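1/ New Tasard planner build is on the two-arm setup and I'm so happy with it! Thread.
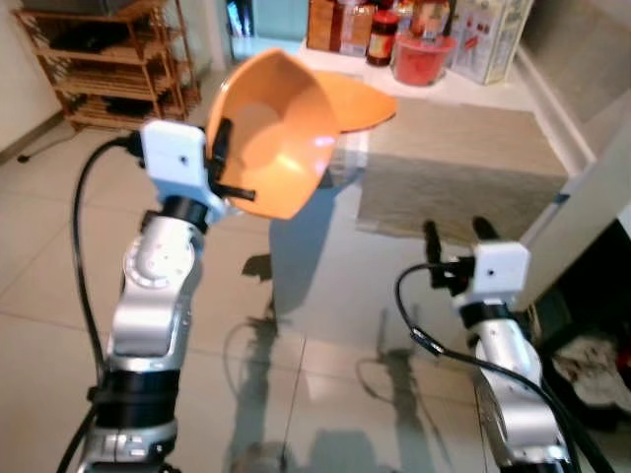

Dustpan in the left gripper, right one open.

2/ Replans now take 23 ms, down from 71. All Nusrat Ekanayake's work - she rewrote the collision cache in August.
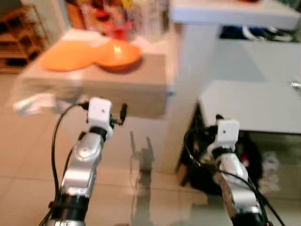
3/ Wrist view next. Bowl rims this close together used to merge into one blob in our segmenter.

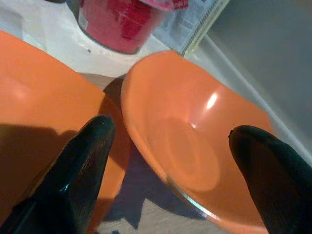

I retrained on 649 hand-labeled crops and the masks look so much cleaner.

4/ Still fighting motion blur on the wrist cameras. The fingers stay sharp, the room smears.

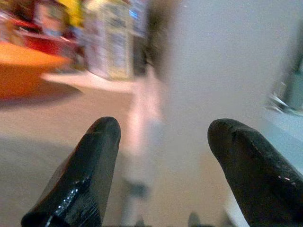 5/ Next up: dropping blurred views before they hit the pose estimator. Ideas welcome!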